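13 February 2023

Went down to the pond after lunch with the net and the white tray. Ice gone from the south half, still a thin plate of it under the willow. Water low for February, clear to the bottom near the bank, brown past the second step.

Three sweeps through the dead flag iris. The first was mostly leaf mush and water lice, which are never in short supply. The second brought up two damselfly larvae, both small, one missing a tail gill. The third had what I was after, a caddis larva in a case of cut leaf pieces laid like shingles. I left it in the tray until it put its head out, and that took a good while with my hands going numb. Dark head, two pale stripes on the thorax. It walked the length of the tray dragging the case and tried to climb the corner.

I want to know if the ones in the shallow end build the same way as the ones by the inlet. In January the inlet ones were all in sand and grit, with one bit of snail shell stuck on the side of the biggest. It may just be what's lying around. It may also be two kinds. My book has a key, but the key wants a dead specimen and a microscope, and I have neither and would like to keep it that way.

So I brought two home, one of each, and set them up in the spare room in the two shallow tanks. Pond water, a few oak leaves soaked since the fall, a handful of washed sand in both. If the leaf one adds sand to the front of its case, that will tell me something. The case gets built out from the head end, so new material should be easy to spot. Air stone on low in each. They need more oxygen than the water lice do, and a warm room is hard on them. I turned the radiator off and the thermometer was down to 59 by supper.

Fed them nothing but the leaves. Last year I dropped in a piece of lettuce and it fouled the water in two days – lost a nice mayfly larva that way. 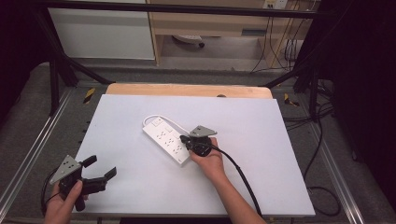 Judite Prata wrote back this evening and said she would bet on two kinds, that the ones in her ditch never touch sand even when they are sitting on it, and that I should look at the gills along the belly when one of them turns over. She also thinks I will lose them both if the water gets much over 60. I'll move the tanks to the back porch if it comes to that.

Idalina Magalhães has asked for her long-handled net back by the weekend. Mine still has the tear near the rim – fishing line won't hold in that mesh, so I'll try dental floss.

Looked in again before bed. The sand one was on the underside of a leaf, eating at the edge. The leaf one hadn't moved from the corner, but it pulled in when I put the light on it. Frogs not calling yet. Top up both tanks tomorrow from the bucket on the step, not from the tap.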